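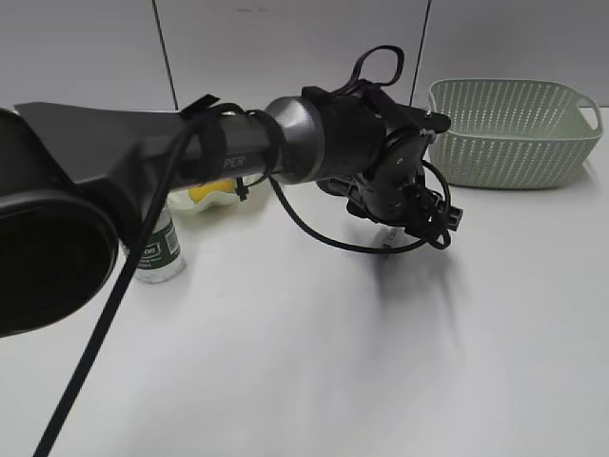 Learning by the Hand

The person teaching the robot stands about an arm's length back from the table, holding a controller in each hand. One moves the arm. The other is there mostly for its trigger, which opens and closes the gripper, and for a thumb button that starts and stops the recording. There is no typing. When the left thumb goes down, a tone sounds and the lesson has begun.

Terkska runs its teaching floor out of a former carpet showroom in Clavley, on the side of town where the rents are still low. The company doesn't build arms. It buys them, bolts them to tables and collects demonstrations, which it then uses to train the software that will drive other arms somewhere else. Most of the customers are outfits that pack, sort or tidy small goods. They want a machine that can cope with a table that looks different every time.

The old way to do this was to write down positions. The arm went to point one, closed, went to point two, opened. It worked well as long as every part arrived in the same spot, and plenty of factories still run that way. It works badly with a bowl of fruit that somebody has pushed a few inches to the left. Teaching by demonstration starts from the other end. A person does the job through the robot, over and over, while the cameras and joint sensors record, and the software looks for what the good attempts have in common.

The job on the list this May is called "desk reset" on the task sheet. Pens go in the pen holder. Fruit goes in the bowl. Everything else stays where it is. A new operator reads the sheet in a minute and usually assumes the pens will be easy.

Pens are hard. A pen is thin and rolls when it is nudged, and it lies so close to the table that the fingers have to come down almost to the surface before they close. Come down too far and the arm faults. Stop too high and the fingers shut on air. Then the pen has to be turned upright and lowered into an opening not much wider than a coffee mug. Three pens lying side by side are worse than one, since the finger that goes after the first will often push the second.

Operators find their own ways of dealing with this. Some come in from the end of the barrel and pinch near the cap. Some slide one finger into a gap and spread the pens before picking anything up. Both are allowed. What the floor lead asks for is that a person settle on a method and keep to it for the session, and that they don't hover. Hesitation gets recorded along with everything else, and a model trained on it will stop in midair too.

The view from the wrist matters more than newcomers expect. From where the operator stands, the gripper hides the thing it is reaching for. The wrist camera looks down between the fingers, so the monitor beside the table shows the pads, the target and the gap that is left. It also moves whenever the arm moves, and a quick swing smears the picture. Most people take a day or two to stop fighting that. They learn to make the big moves while watching the table and the small ones while watching the screen.

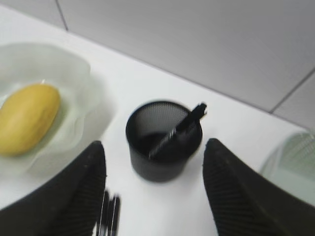
What counts as a good take

A take of desk reset is supposed to last no more than 40 seconds. Anything longer is kept but tagged. A dropped pen doesn't spoil a take if the operator picks it up again, and those recoveries are worth having, because the finished system is going to drop pens as well. A fault does spoil it. So does reaching in with a bare hand.

Between takes the operator moves things around. The sheet asks for the bowl and the holder to trade sides now and then, for the pens to point in different directions, and for a few unrelated items to be left out on the table. Terkska wants 1,000 good takes before the first training run and expects to need more.

The company tried guiding the arm directly for a while, with the motors slack and a hand on the forearm. It is quicker to learn and it gives a better feel for contact. It also puts the operator's sleeve in front of the camera for half of every take, and on a long shift it is tiring. Remote control won out for table work. Hand guiding is still used at the Matlala site, where the tasks are wiping and pressing and force is most of the lesson.

Sessions run 13 takes and then a break. The day shift starts at 9, and the first take is thrown out as a warm-up, whoever does it.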